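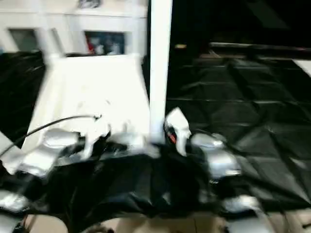
Section 7: Getting Your Relter Dehumidifier Ready for a Basement or Spare Room

Welcome back! If you have been following along from the start, your Relter is out of its carton and has been standing upright for a good while, and you are ready for the part most of our customers enjoy, when it finally gets to do some work. Please read the whole section through once before you plug anything in. It won't take long, and it is much nicer to know where the drain hose goes before the bucket is full.

Before you begin

You will need the drain hose from the accessory bag, the foam filter, a flat-head screwdriver and a dry towel. If your kit came with the Stunuvine wall bracket for the hose, set it aside for now – it belongs to Section 8.

CAUTION: Do not use an extension cord or a power strip. Plug the unit straight into a grounded wall outlet.

Choosing a spot

1. Pick a level place on a hard floor. Thick carpet will do in a pinch, but put a flat board under the unit so the casters don't sink.

2. Leave 26 inches of open space in front of the grille and 7 inches behind. We know that sounds like a lot in a small room, and plenty of people are tempted to tuck the unit behind a couch. Please don't. It will run twice as long and dry half as much.

3. Close the windows and any door to the outside. An open door between two rooms is fine if you'd like to dry both.

Fitting the filter and bucket

4. Slide the foam filter into the slot on the left side with the ribbed face toward you. It should go in with very little push. If it bunches up, pull it all the way out and start over.

5. Lift the bucket by its handle, check that the white float moves freely, and slide it in until you hear a click.

Note: Units built before May have a gray float. It works the same way, and the two can be swapped if you ever need a spare.

Connecting the hose (optional)

6. Pop out the small round cover on the back with the screwdriver. Keep it somewhere safe, as you'll want it again if you go back to using the bucket.

7. Screw the hose on by hand until snug, and run it downhill to a floor drain the whole way. Even a small hump will hold water back, so take your time with this one and follow the hose with your eye from end to end.

First run

8. Plug in the unit and press Power. The display shows the current humidity after a short pause.

9. Press the down arrow until it reads 51. That is a comfortable setting for most homes, and you can always nudge it later on.

10. Let it run for 2 full days before you judge the result. Walls, boxes and old books all give up their moisture slowly, and the reading may even creep up a little at first.

CAUTION: Unplug the unit before moving it, and empty the bucket first.

If the Bucket light stays on after step 5, take the bucket out, wipe the rim with the towel and seat it again. If the light still won't go off, turn to the Raju sensor page at the back of this guide.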